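Unit 2: Notes to Accompany the Laboratory Visit
Introduction to Automation, Stesen Technical College
Prepared by Ljubica Lazarević

Purpose of the visit

Students enrolled in this course attend one demonstration at the Dustitz laboratory during the term. The visit supports the lectures on grasping and on teaching by demonstration. Attendance is required, and the written report counts toward the final grade. Students who attended the November open day must still take part.

Before the visit

Read the chapter on end effectors in the course reader, including the section on parallel fingers. Review the terms "grasp," "approach," "release," and "workspace." The host, Stojan Kos, will assume that these are known and will not define them again.

Order of the demonstration

The session opens with a short talk on hand-held grippers. An operator holds the tool by its handle and carries out a task at the table while the movements are recorded. The class then moves to the Wiltden room, where a robot arm performs a similar task from recorded data. Questions are taken after each part. Students should stay behind the floor line while the arm is powered.

Points to observe

Note the direction from which the tool approaches an object, and whether the operator changes the angle of the wrist before closing the fingers. Soft containers deserve particular attention. A rigid cup and a wrinkled pouch may have the same width at the rim and still call for different grip settings, a subject treated in Lecture 2.
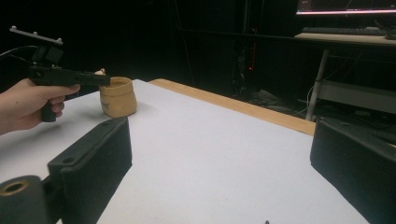

Figure 1. Hand-held gripper with its front end near a small tan container on the demonstration table.

Report

Submit a report of 200 lines or fewer, with a sketch of one grasp and a summary of 100 words at the head. State which part of the demonstration the sketch refers to. Reports are to be left in the Olivares building, in the box marked with the course title. Late reports are accepted only with written permission from the instructor.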